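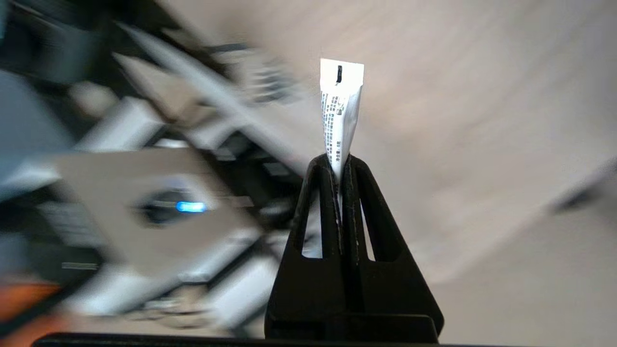 A reader in Kukmont wrote to me after my last column that open days at robot firms are sales calls with free coffee, and that a newspaper should not send anyone to them. She may be right about the coffee. I went to the one at Nistor anyway, and I think more people should go, including the ones who expect to dislike it.

Nistor has its building on the edge of Gosulholm, past the bus depot. The company builds packing cells for small food and drug makers. The visit lasted 90 minutes, and most of it was spent at one cell, which the staff call Kindex. Its job that afternoon was to pick up stick packs, the narrow sachets that hold a single serving of powder, and put them into cartons.

A sachet is a bad thing to hand to a machine. It is light, it bends, and the powder inside slides to one end. The gripper takes it between two black fingers with pointed cutouts in them. Grip a sachet low and the top can flop over. Grip it too hard and the seal may split. The engineer who ran the demonstration said the team had been working on that one motion since June.

During the part I timed, the cell tried 63 sachets and dropped 2 of them. Each time the arm stopped, a man opened the guard door, picked the sachet off the floor, and started the cell again. He did not hurry and he did not apologize. I learned more from those stops than from the talk that came before them, which was mostly slides.

My view is that a demonstration ought to include the failures, and that visitors ought to be told how often they happen. A film on a company website will not do this. It can be cut. In a room with forty folding chairs, the audience sees the drop and then sees who has to deal with it. Somebody does have to deal with it - that person's job is seldom on the slides.

I asked what the cell would replace. The answer was a hand packing station, at a customer the firm would not name. I asked what had happened to the people at that station and was told they had moved to other work in the same plant. I have no way to check this. I would have liked a better answer, and I said so. A firm that invites the public in should expect the question and have something ready besides a general assurance.

The reader's other complaint was that these visits make people feel informed when they are not. I take the point. I could not tell you what Kindex costs, or whether it would hold up through a full shift. Nistor says the goal is 2,000 sachets between stops. What I saw was a long way from that, and the engineer said as much when a boy in the front row asked him.

Still, I came home with questions I could not have written down that morning, and some of them have gone to the firm by letter. The next open day has not been announced. The Gosulholm library keeps a sign-up sheet at the front desk.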